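Preltholm ranked: what I'd change after 107 hours

Anatole Marty
June
4 min read
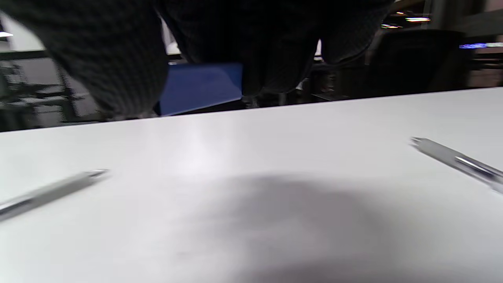

Two silver pens, one white table.

Ok quick one before work. Patch went live at 6am and I've already lost three games on it so forgive the mood.

Been playing Preltholm since the second beta. 107 hours on the clock, most of it ranked, most of that in the evenings when the Aussie servers are full enough to get a proper lobby. I'm mid Silver. Was high Silver. We'll get to that.

Party matchmaking first. Still rough. If you queue solo the game does an alright job, you get people who can aim a bit and who know where the zone is going. Queue as a duo with a mate who's a rank above and it all goes sideways. It seems to take the higher rank and build the whole lobby around him. So he's having a nice time and I'm dead behind a bin. We tried it the other way, with me as party leader. Same thing. Tried it on his alt. Worse.

I don't know what the fix is. Average the two, maybe weight it a little to the top. Fudgate did that in its second season and people whinged for a week and then forgot about it.

Right, the actual patch.

The Grarnex got nerfed and fair enough. It was up to 51 damage on a body shot, from a gun you could pick up off the floor in the first minute. Everyone was running it. I was running it. Now it kicks like a mule after the fourth round and you have to burst it, which I'm rubbish at. Give it a go in the practice range before you take it into ranked. I didn't, see above.

Reload is slower too, I think. Not in the notes. Could be me.

The harbour map finally has a second way out of the south docks. Hallelujah. Before this you landed there, looted, then got farmed by whoever was sitting on the crane. There's a drain now, comes up behind the fish market. Dark in there so turn your brightness up a touch. Footsteps are really loud in the drain, both ways, so walk. Don't sprint. I heard a whole squad coming this morning and still managed to panic and throw my smoke at the wall.

Wanyama is out of the map rotation until they sort the floating rocks. Bit sad, it's my favourite colour palette of the lot. But yeah you could see straight through that cliff from the north side and peopel knew it.

Settings, because I got asked in the comments last time:

Sensitivity way lower than you think. I dropped mine by a third and was terrible for two nights, then fine. Motion blur off. Film grain off, why is it even on. Field of view at 107, same as my hours, I only noticed that typing it out. Footstep boost on if you're wearing headphones, off if you're on speakers or your neighbours will hate you. Map ping on a mouse button and not the default key, which is miles away from anything.

Squad comms. Say the colour of the building, not "there". Please. "He's there" is useless to me. Random teammates never do it, and I've been muting the worst of them, and my win rate's no better for it so maybe I'm the problem.

The store. Not spending on it this season. The pass is fine, you earn most of it back if you play regularly, but the weekly challenges are a slog. One of them wants 124 revives. I don't have that many friends.

Gonna have another crack tonight with the burst setting on the Grarnex and see if I can claw back to where I was. If you're on the Sydney server and need a third, leave your tag in the comments. No screamers, mic is good but not neccessary.

Drain guide next, once I've worked out where the ladder goes.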